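Two-finger gripper pads: flat or grooved for thin wire and plastic cups?
Senstead Help > Robots and automation > Grippers
Asked 7th September

I have two sets of finger pads and can't decide which one to leave on. One set is the flat black Tennant pads. The other is the Storstead pads, same height, with a shallow V groove down the middle. The arm, the controller and the mount are the same for both.

My test objects are things you would find on a desk: a plastic container with pencil-type items in it, a fabric basket, a wire organizer with a mesh tray. The table is covered in brown paper and taped into cells so I can tell the program where to go without typing coordinates all day. I ran 122 picks split between the two sets and the results disagree with each other in a way I find personally insulting. 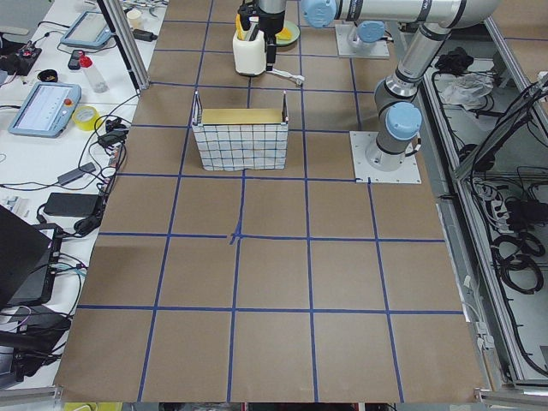 Container pick with the basket in its cell. Teach pendants on the bench at left.

The groove wins on the container. The flats win on the basket, where there isn't a lot of wall to hold. On the wire organizer both are bad, but the groove is worse, because a single wire drops into the V and then the whole thing pivots like a weathervane. I have tried gripping the rim and gripping the mesh. The rim is thicker, so you'd think that would be the answer. You would be wrong, as I was, for most of an afternoon.
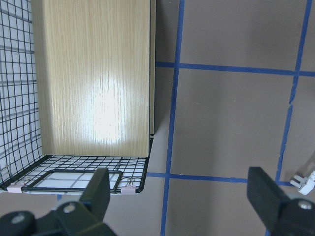 Wrist camera view, fingers open at the front of the wire shelf.

Second part of the question, sort of related. The wrist camera sees the organizer fine until the glare on the wood board gets going, and then my edge detection decides the board is two boards. Is that a camera problem or a lamp problem? I would prefer it to be a problem I don't have to buy anything for.

I've had this setup since February and would like to stop changing screws.

2 answers

Answer 1 (accepted, 5 votes)

Flats, with something soft on them. Bare flat pads on wire give you a tiny line of contact and the part swings around it. Put 2 mm silicone sheet on both faces and the wire sinks in a bit. You lose some opening, so redo your zero after you glue it. Everyone forgets this and then posts here about their gripper being "weak."

For the rim, change the approach before you change the pads. If the wire runs across the finger it has nothing to stop it rolling. Turn the wrist so the wire runs up and down along the pad, and you get the full height of the pad working for you. Stay away from the clips on the front rim too. A pad that lands half on a clip and half on wire is holding the clip, and the clip didn't sign up for that.

Your container result makes sense if the container is round. Two flats touch a round thing along two lines, the groove touches it along more. With silicone on the flats I'd expect most of that gap to close — maybe not all of it. Run the container again and see if you can live with the difference.

The glare is a lamp problem. Move the lamp, or hang a sheet of white paper in front of it, not so close that it cooks. Lock the exposure while you're in there. If yours is on auto it will hunt every time the black fingers move through the view, and your threshold will wander off with it.

Answer 2 (1 vote)

just get the Dilton vacuum kit, I switched two years ago and never looked back

Comment from the asker: On a wire mesh?

Comment from answer 2: ok fair. works great on boxes though

Comment from the asker: Silicone is on the flats and the zero is redone (I forgot it the first time, yes). Wrist turned for the rim picks. Organizer now comes up level more often than it doesn't, which for this organizer is a personality change. Container is still a little better with the groove. Paper over the lamp fixed the two-board thing. Accepting answer 1 and putting the screwdriver in a drawer.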